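4. 仕分けトレーを並べる

さて、棚の準備ができたら次はトレーです。わたしはこの章がいちばん好きで、前の版では長く書きすぎてアシュリン（Aisling Mulligan）に半分削られました。今回は短めにいきます、たぶん。

用意するもの
・浅型トレー 3個（色は全部変えてください）
・白い天板のテーブル、または明るい色の台
・乾いた布 1枚
・ラベル用のマスキングテープ

手順

1. テーブルの上をいったん全部どかします。「端に寄せるだけ」はなしです。わたしもよくやるんですけど、寄せたものは必ず戻ってきます。

2. 天板を乾いた布で拭きます。濡れ布巾を使った日は、完全に乾くまで待ってからトレーを置いてください。

3. トレーを左から右へ、横一列に並べます。うちでは左端が青、その隣が黄色です。順番は好みでかまいませんが、一度決めたら変えないこと！ 木曜の当番だけ並びが逆だったことがあって、翌朝の棚がそれはもうひどいことになりました。

4. トレー同士はくっつけて置きます。すき間があると小さい袋がそこに落ちます。

5. 青には袋ものを入れます。お菓子の小袋、詰め替え用のパック、調味料の袋など、くしゃっとなるものは全部こちら。

6. 黄色には箱ものを入れます。背の高い小箱は奥の角に立てて、トレーの壁にもたれさせると倒れにくいです。多少傾いていても気にしなくて大丈夫。

7. 残りの1個は「保留」にします。袋とも箱とも言えないもの、誰のだか分からないもの、期限の印字が読めないものはここへ。

注意：保留トレーは午後4時に必ず空にしてください。翌日に持ち越すと、あっという間に物置になります。テンバさん（Themba Mthembu）はこれを「沼」と呼んでいます。

注意：開封済みの袋は、口を留めてからトレーに入れてください。留めずに入れると内側の溝に粉が入り込みます。綿棒で掃除するはめになるので、これだけは本当にお願いします。

メモ：袋を入れるときは、上の角をつまんで縦に下ろすのがわたしのおすすめです。横から滑らせると、先に入っている袋の下にもぐってしまって、あとで探すのが面倒なんですよね。中身が片側に寄っている袋は、入れる前に軽く振ってならしておくと重ねやすくなります。

メモ：1つのトレーに入れるのは16点までにしています。浅いトレーなので、それ以上は縁を越えて崩れます。前にコカチの棚から下ろした分をまとめて載せたときは、16点でもかなり山になりました。大袋が多い日は11点くらいで切り上げてもらってかまいません。

8. 全部のトレーに入れ終わったら、青から順に棚へ運びます。両手で、長いほうの辺を持ってください。片手だとたわみます。

9. 運び終わったトレーは底まで確認してから、同じ順番でテーブルに戻します。袋の切れ端が隅に残っていることが多いので、逆さにして軽くとんとん、とやるのが早いです。

うまくいかないとき

・どのトレーに入れるか迷って手が止まる
迷ったら保留です。3秒考えて決まらなければ保留、とわたしは決めています。

・袋が立たずに寝てしまう
寝たままでいいです。箱と違って、袋は立てる必要がありません。どうしても立てたいなら、隣の袋と背中合わせにしてみてください。

・色の見分けがつきにくい
夕方は照明をつけましょう。それでも紛らわしければ、手前の縁にマスキングテープを貼って「ふくろ」「はこ」「ほりゅう」と書いておきます。ひらがなのほうが遠くからでも読みやすい気がします（パードリグは漢字派なので、彼の当番のときだけ漢字に貼り替わっています）。

トレーの洗い方は次の章に書きましたが、急ぎの人のために先に言っておくと、食器用洗剤とやわらかいスポンジで十分です。溝のところは古い歯ブラシが便利ですよ。洗ったあとは伏せて乾かし、重ねるのは水気がすっかりなくなってからにしてください。 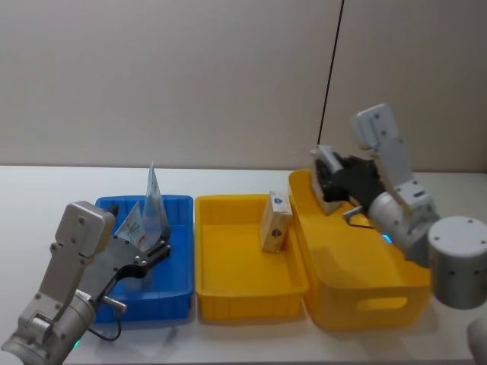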